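4.2 Oiling a timber benchtop

Applies to Nitico hardwax oil, clear and satin. Do not apply below 6 °C.

1. Sand along the grain and vacuum off all dust. Do not use a wet cloth at this stage.
2. Stir the tin for 2 minutes. Shaking introduces air bubbles that dry into the finish.
3. Apply a thin coat with a lint-free cloth, working from the back edge forward.
4. Leave for 20 minutes, then wipe off all excess in the direction of the grain.
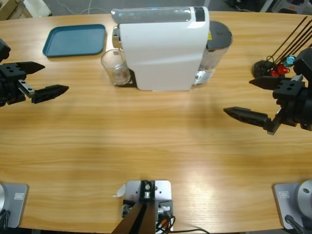
5. Allow to dry overnight with a window open, then apply a second coat in the same way.
6. Keep the surface free of water and hot cookware until the finish has cured.

Note: End grain absorbs more oil than the face and may need a third coat. Colour will deepen slightly with each coat.

CAUTION: Oily rags can self-ignite. Lay them flat outdoors to dry, or soak them in water before disposal. Store the tin sealed, below 25 °C and out of reach of children.

For maintenance coats, see 4.3.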